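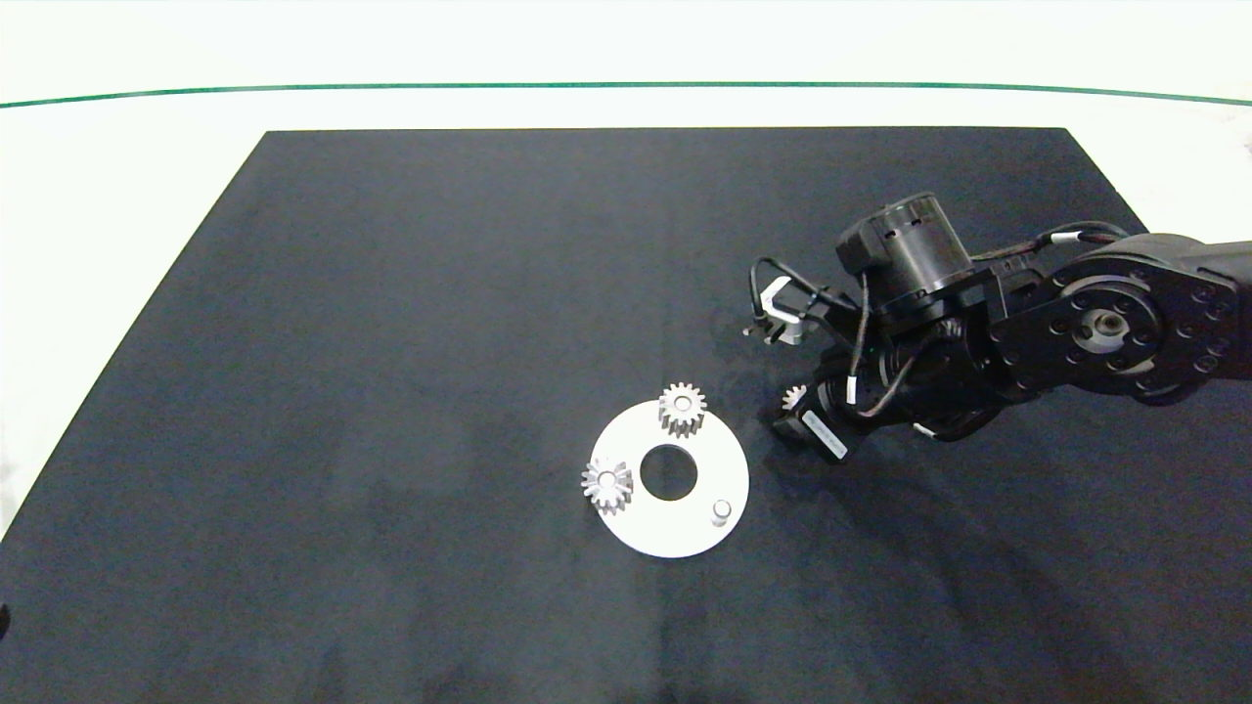 Elin Gittins

3.2 The gear plate

Figure 4. The gear plate on the work mat, with two spur gears in place and the third peg vacant.

The plate is the smallest of the assemblies in the set and the one we used most. It is a flat white ring with a round hole through the middle, and it carries three pegs that stand up from the face. Each peg takes one spur gear. The gears are toothed around the whole rim and have a small bore at the center, which has to line up with the peg before the gear will drop.

An earlier version of the plate, made in March to a drawing by Belmiro Pacheco, had no central hole. We added one so that the plate could be lifted and turned without touching the gears, and kept the outside diameter the same. The pegs did not change. They are short on purpose - a tall peg guides the gear down from well above the plate, and we wanted the fit to depend on the last part of the movement.

The order of assembly is fixed. The gear at the top of the plate goes on first, the one at the left second, and the one at the lower right last. In Figure 4 the first two positions are filled. We refer to this state as G2 in the rest of the paper. A trial starts from the bare plate (G0) unless the table of conditions says otherwise, and 14 trials were made for each condition.

A gear counts as seated when its lower face rests on the plate all the way around. A gear that sits on top of its peg, or leans against it, is scored as not seated even if the bore is partly over the peg. Two raters scored every trial separately. Where they disagreed, the plate was measured again with a feeler gauge and that reading was used.

All work was done on a dark mat laid over a white table. The mat keeps the plate from sliding when a gear is pressed down, and the pale plate is easy to find against it. We tried the Gralteck set on the bare tabletop first, but the plate moved too often to give usable times. Results for the bare table are listed in the appendix and are left out of the averages in Section 4.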